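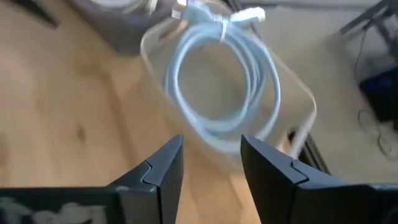

Clear plastic container with rounded corners.

Home | Screening Room | Workshop Tips | Archive

Keeping a Home Film Collection in Working Order

Film prints and discs fail for different reasons and should be stored apart. Acetate film gives off acetic acid as it ages, and a sealed box traps the vapor. Use vented cans for film, laid flat, in the coolest dry room of the house. Attics and basements are both poor choices.

Discs go upright in their cases. Wipe them from the hub straight out to the rim with a soft lint-free cloth. Circular wiping can leave a scratch that follows the data track, and the player has more trouble correcting it. For fingerprints, use a little distilled water – no window cleaner.

Label the case and leave the disc surface alone. I number mine in order of purchase, currently up to 552, and keep titles, directors and running times in a plain text file.

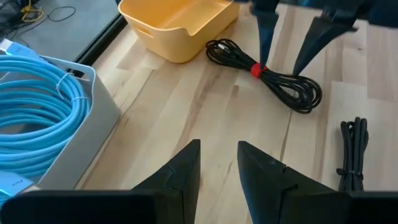

Projector and speaker cables should be coiled in loose loops, following the curve the cable already has. Winding them tightly around the hand strains the conductors near the plug. A hook-and-loop tie, such as the red one in the photo, holds the coil without pinching and can be reopened when the length changes. Keep power leads in a separate bundle from audio leads.

Run the projector fan until it stops by itself before pulling the plug. Check the air filter every 500 hours of use.

Contact: Herman Nugroho | Copyright Geltiscombe Screening Room | Back to top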